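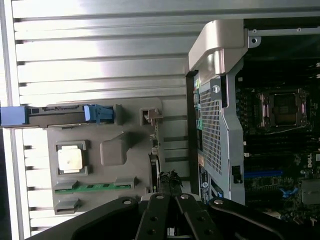
Ronaldo Pacheco
Maintainer, Veltema pipeline notices

Veltema gas notices: README

Hi! I put this dataset together so I'd stop retyping numbers from PDF notices every morning, and then a few people asked for a copy, so it's public now. It covers the daily flow and outage notices for the Veltema gas pipeline, from the Assunção compressor station down to the Priven delivery point. Last refresh was Apr 19, 2023.

What's in the folder

notices.csv has one row per notice. flows.csv has one row per gas day and metering point. points.csv is the lookup table for the 16 metering points, with names, short codes and which side of the border they sit on. There's also a raw folder with the 146 notices as plain text, in case you want to check my parsing (please do, I've found plenty of my own mistakes in there).

Columns you'll probably trip over

gas_day is the day the gas moved and starts at 6 in the morning local time. published is the calendar day the notice came out. Those two get mixed up constantly, and if you join on the wrong one your charts will look shifted by a day.

capacity_pct is what was left available at that point, so 100 means no restriction at all. A blank means the notice didn't give a figure. Please don't fill blanks with zero! I did that in the first version and made it look like Priven was shut half the winter.

status is planned, unplanned or revised. A revised row replaces the earlier one with the same notice_id, but I keep both so you can see what changed. If you only want the final picture, take the highest rev for each id.

Known problems

The October notices switched template halfway through the month, and 40 of them had the units in a footnote instead of the table header. I fixed those by hand, so go easy on anything that hangs on a single day there. Two metering points near Assunção also swapped short codes at one stage. I use the new codes everywhere, old ones are in points.csv under alt_code.

Loading it

Any spreadsheet will open the files. I use Nodex for the parsing and the config is in the tools folder, though it's messy and full of notes to myself. Encoding is UTF-8 and the separator is a semicolon (sorry, old habit).

Reuse

CC BY 4.0, so do what you like and mention where it came from. It's not an official source and I wouldn't trade on it. If you spot a bad row, open an issue with the notice_id and the line from the raw text, and I'll get it into the next refresh.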